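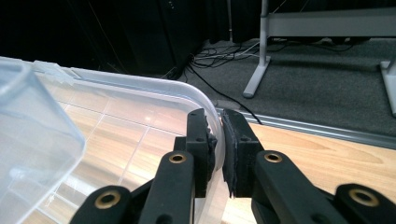 The large clear storage box, with its thick moulded lip, on the floor not far from where the carpet begins.

The trouble started, as it does in most houses, with a lid.

I own a good many plastic boxes. I own a good many lids. At some point in the past ten years the two groups stopped speaking to each other, and when I moved to Pornurstead in May I found I had paid a man with a van to bring both parties to the dispute. They came in with the bookcases and were stacked in what the agent had called the second reception room and what I have been calling, with growing accuracy, the box room.

I had always thought of clear plastic storage as a sign that a person was on top of things. You see it in other people's lofts, rows of it, labelled in capitals: TENT. XMAS. TAX. My own were see-through too, and what they let me see was a hairdryer lying on a bag of rawlplugs. Seeing it had never made me do anything about it.

A neighbour gave me the number of Yetunde Ezeani, who sorts out houses for a living. She used to run the stockroom of a shoe shop in Tedthorpe and still looks at a shelf as though it owes her money. She charges £29 an hour and takes her coffee standing up. In the first ten minutes she asked me how often I used a fondue set, and I heard myself say "socially".

Her first rule is that the box comes last. People go out and buy boxes, she told me, in the way that other people buy running shoes. They feel much better on the drive home. Then they fill them with whatever is nearest, press down the lid and consider the matter closed until they move house or die. She once opened one in Lelport that contained four smaller boxes, all with their price stickers on.

So we tipped everything out. I don't recommend this to anyone with a weak heart or a visitor due. There were 43 batteries of uncertain character. There was a bicycle bell, a christening mug (not mine, not anybody's that I can trace), the instructions for a breadmaker and, in a different box, the instructions for the same breadmaker in Dutch. Yetunde made piles on the carpet and I moved things between them when she wasn't looking. She was always looking.

On the boxes themselves she has firm views, and I pass them on for what they cost me. Pick them up by the rim and give it a squeeze: a thick rolled lip will stand being hauled about, while a thin one will bow, then split at the corner, generally on the stairs. Rounded corners are easier to wipe out than square ones. Go for clear sides if you forget things and solid ones if you would prefer to. Never buy the very biggest size for books. A big box of books is a piece of furniture.

And buy them all from the same range, on the same day, with spares. Makers change their shapes. A lid from one year will sit on a box from the next with a sort of polite hover, and you will go on believing in it right up until you turn the whole thing on its side.

I checked this with Ikechukwu Fashola, whose hardware shop, Okeke, has been selling boxes to the town since before the bypass. (Okeke was the previous owner. The sign was good, so it stayed.) He told me that he sells some 600 a year, most of them in the first weeks of January, and that people come back in spring asking whether he does the lids separately. He doesn't. He used to keep a crate of odd ones behind the counter as a kindness, but customers would stand over it for an hour trying them like hats.

What do people keep in them? He shrugged. "More boxes, I should think."

By the end of the second visit I had got down to six that matched, each with a lid that went on with a click. The odd ones went to the primary school, where I'm told they are full of wet sand and much happier. My bill from Yetunde, with a lunch and a roll of labels thrown in, came to £229, for which I could have bought a very large number of boxes.

The labels say TOOLS, LEADS, WINTER, PAPERS and SEWING. The sixth says MISC, which she let me have after a long silence, on the condition that I empty it every three months and look at what's inside. The hairdryer is in there. So is the christening mug, if anyone in the Pornurstead area is missing one.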